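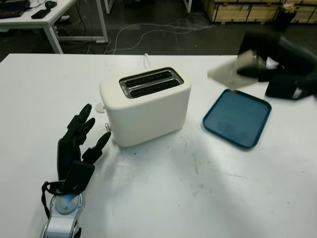 The Long Breakfast

Jul 4, 2018

Breakfast used to be the meal you ate standing up. Coat on, keys in one hand. Now half the town of Barreto seems to spend two hours on it, and there's a line outside the door at Dallent before the chairs are even off the tables.

I went for a week. Ate too much. Came home with jam on my notebook and a lot of opinions about bread.

Some background first. Barreto is a mill town that stopped milling. Brick main street, a river you can hear from most of it, a railroad bridge that goes nowhere useful. When the mill ran there were three shifts, and that meant three breakfasts. Diners opened at four in the morning for the men going in and stayed open for the men coming out. You could get eggs at any hour. You could also get pie with the eggs, and plenty of people did.

Then the mill closed and the diners went with it, one after another, and for a good long stretch the only hot breakfast in town was at the gas station. I remember that breakfast. It came in foil.

Dallent opened in 2000, in what had been a shoe repair shop. The original menu is still framed by the register and it's short. Eggs. Toast. Beans. Coffee. Oatmeal "when we have it." The place lost money for years, the owner told me, cheerfully, while scraping the grill. She kept it going by baking for the school at night. What changed wasn't the food. People started moving in from the city for the cheap houses, and they worked from home, and they wanted somewhere to go at nine in the morning that wasn't their kitchen. So they came and sat. And sat.

Old customers hated it at first. There were words about laptops. There's now a table by the window where you can't open one, and its the best table in the room, and it's always full of men in their seventies who look very pleased with themselves.

The toast is the thing at Dallent. I know. Toast. But they cut it thick from a loaf baked the day before, never the same day, and the butter goes on right to the crust. Fresh bread makes bad toast, according to the owner - too much water in it, goes leathery in the middle. A day old is right for white. Two days for rye. She'd let a sourdough go longer than that and not worry.

I tried this at home and she's right about the rye.

Across the river is Lilter, which is the other kind of place. Lilter does the long breakfast as an event. One seating, shared tables, everything comes when it comes. Start with fruit, then something hot and small, then bread and cheese, then something hot and large. Then cake, because why not at that point. You need 90 minutes at least. I sat next to a couple who had driven in from three counties over and a retired bus driver who comes every week by himself and knows which end of the table gets served first. (The one by the coat hooks.)

I expected to find it precious. It was, a bit. The menu card has a poem on it. But the mushrooms were wonderful, cooked down almost to nothing with a lot of black pepper, and nobody rushed me, and somewhere around the cheese I noticed I'd been talking to strangers for an hour about roofing.

That's what people here say they come for. Dinner is a commitment. Dinner is a babysitter and a bottle of wine and a decision about dessert. Breakfast you can do in a sweater. Kids are welcome because kids are awake. And it's cheaper, even the fancy ones - a full morning at Lilter costs less than a main course at the steak place by the highway.

The bakers have done well out of it. Flitotix, the bakery up the hill with the name that everyone asks about and no one can explain, now turns out 1000 loaves on a big weekend. It used to be a bread-and-birthday-cakes sort of place. They've added a second oven and a seeded loaf that sells out before I'm generally dressed. The new one is baked in a long tin with a lid so every slice comes out square. Made for toasting, basically. The lidded loaf was the standard when the mill was running because it stacked well in a lunch box, then it fell out of fashion, and now it's back at twice the price. My grandmother would of had something to say.

Not all of it works. The parking is terrible. Rents on main street have gone up, and a hardware store I liked is now a place that sells one kind of granola. The people waiting tables start at five and some of them drive a long way to do it, from towns where you still can't get an egg. I asked a waitress at one of the newer cafes where she eats breakfast. In the car, she said. Banana.

And winter is hard. In December the road over the hill ices up, the visitors stop, and the long breakfast shrinks back down to the people who live here. Lilter closes for most of it. Dallent doesn't. I've been told those are the best mornings, steamed windows, oatmeal actually on, the radio going. The no-laptop table spreads out over the whole room.

I'd like to go back for that.

If you want the long breakfast at home, here is what I picked up, mostly from leaning on counters and asking.

Do the table the night before. Plates, jam, cups, all of it. Nobody is good at finding spoons before coffee.

Make one hot thing. One. Eggs or mushrooms or beans. Everything else can be cold or bread.

Put the toaster on the table, or near enough to reach without getting up. Toast made in the kitchen arrives cold and you miss the conversation. Dallent can't do this and the owner says she's jealous of anyone who can.

Warm the butter a little. Leave it out overnight if your house isn't too hot. Cold butter on good toast is a crime, it just tears.

More coffee than you think. Then some more.

Don't invite people for nine if you mean ten. They'll come at nine. Say ten.

And leave the phone in a coat somewhere. The window table has that part right, much as it pains me, I got told off there on my second morning for checking the weather.

It was raining. I could have looked out the window, one of them said, and passed me the marmalade.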